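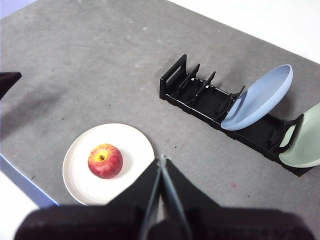
Ticket 588 - Plates leaning badly in long black dish rack
Product: Kondis long rack, black
Status: Closed, customer not convinced
Handled by: Đức Mạch, Rudero Housewares support

Customer's first message
I bought the Kondis rack because the box says it holds dinner plates "upright and secure." I'd like to know whose plates you tested. Mine lean. The light blue one tips back in its slot, and the pale green one slides toward the end of the rack whenever the table gets bumped. I have washed plates for a good many years and I don't think I'm doing it wrong.

Reply, Thursday, 10:20
Thanks for writing. Please check that the rack is on a level surface and that each plate sits all the way down between two dividers. Some lean is normal.

Customer
It's on a gray speckled table and the table is level. I put a level on it before I wrote to you, as I knew that would be the first question. How much lean is "some"?

Reply
There isn't a set number in the product sheet. What is the width of your plates, and how deep are they?

Customer
The blue and green ones are 222 mm across and fairly deep, nearly a pasta bowl. I also have a flatter white one, 200 mm, with a small raised rim. The white one stands up better but it's usually out of the rack with an apple on it, so it isn't much of a test.

Reply
That helps. The slots are cut for flat plates. A deep plate has a curved back, so it touches the divider low down and the top falls away. Please try these:
1. Turn the deep plates so they all face the same way.
2. Leave one slot free between them.
3. Keep the heaviest plate away from the ends.

Customer, next morning
Step 1 did nothing I could see. Step 2 helped the blue plate. It still leans but it stays put. Step 3 I doubt very much, as both plates weigh the same on my kitchen scale, but I moved the green one in two slots and it hasn't slid so far. I'd call that half a fix. If I have to skip every other slot, I own half a rack.

Reply
Understood. We can offer a refund, or a swap for the Diệp rack, which has wider slots.

Customer
Does the Diệp say "upright and secure" on the box too? I'll keep this one. Please pass on that the box should mention deep plates.

Note added: box wording passed to packaging. No date given.

Reader comments (3)

platestacker: Same rack, same lean. I gave up and dry mine flat on a towel.

M. in apt 4: Skipping a slot worked for me with soup plates. Not sure about the "heaviest plate" advice either.

greta_w: Did they ever change the box? Mine was bought in August and says the same thing.

We use cookies to remember your settings. Accept | Manage
Contact support | © Rudero Housewares | Back to top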